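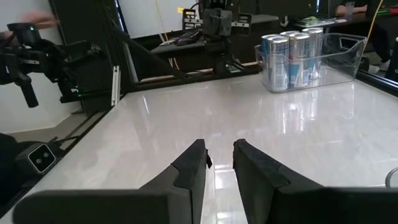 From: Fares Hamdan
Date: 25 Aug 2018
Subject: Re: Gerex finger kit – worth the money or not?

Sorry for the slow answer, I was away from the bench and then at the bench, and the second was worse for my mail than the first.

> We are looking at the Gerex two-finger kit for a small
> pick-and-place cell. The sales guy says it will handle "any
> everyday object" and that the pads last forever. Has anyone
> on the list run one for longer than a demo? We would mostly be
> moving drink cans and small bottles in and out of bins. Also,
> is the Drilgate wrist camera any good, or should we bolt on
> our own? Budget is tight and my boss likes the brochure.

Your boss is right to like the brochure. It's a very good brochure. I have read it more often than the manual, mostly because the manual is 30 pages and 20 of them are about how to unpack the box.

We've had the kit on trial since November, so I can tell you what it does once the sales guy has gone home.

Cans first. It picks up a full can, standing on its own, pretty much every time. It was dull to watch within an hour, and I mean that as high praise. Cans packed together in a bin are another matter. The fingers need room on both sides, and six cans huddled in one half don't offer any. We got around it by coming down on the outside can from the open side of the bin and nudging it into the empty half before closing. It works, but you will be writing that nudge yourself. The software that comes with the kit believes all objects live alone in the middle of a table.

Empty cans: turn the force down before you try. The default setting is 400 of whatever unit they use (the manual doesn't say, and support called it "counts", with a straight face as far as I could tell over the phone). At 400 an empty can becomes a smaller empty can. We run them at roughly a third of that.

Pads. They don't last forever. They last until a corner of the liner lets go near the tip and starts waving at you, and after that you'll see it catch on rims now and then. You get 3 spare sets in the box, which tells you what Gerex thinks of forever. Changing a set takes a small screwdriver and some patience. Cut the old glue off completely or the new pad sits on a ridge and you'll spend an afternoon blaming your calibration. Ask me how I know.

The Drilgate camera is fine with one big exception, and that's shiny surfaces. If your table is glossy, every ceiling light shows up in it as a nice bright column running straight between the fingers, and every can gets a twin hanging upside down underneath it. Ours went after the twin more than once. It was very confident about it, too. Clear plastic bins are also hard work. The camera sees the cans through the wall, which is handy, but it has strange ideas about where the wall is. We ended up typing in the bin's position by hand and telling the planner to trust us over its own eyes. A sheet of matte vinyl on the table would help a lot, and costs less than the meeting you'd have about it.

What I do like about the camera is where it sits. With both fingertips in view all the time, you can look at a bad grasp afterward and see which side was off. We had an outside camera on a Stanis clamp before that, and half our failures were hidden behind the arm. I wouldn't go back.

I also had a quote from Dreßler for comparison. Better pads, on paper. The price was such that I closed the PDF gently and went for a walk. If anybody here has used theirs on cans, I'd like to hear about it, if only so I can stop wondering.

Support is decent. They answer email within a day or so and they sent a replacement cable without making me film the old one. On the phone you may get someone who tells you to restart it. Restarting it does help, sadly.

So, for your cell: if you can control the bins and the table, buy it, set aside time for the nudge, and order extra pads with the first invoice since shipping on a bag of rubber is silly. If the bins arrive any old way and you can't touch the lighting, get them to lend you one and try it on your own mess first. They will offer to bring it to you and use their own objects. Say no. Their objects are matte foam blocks.

I can send you our nudge script. It has no comments, and some of the variable names are rude.

Fares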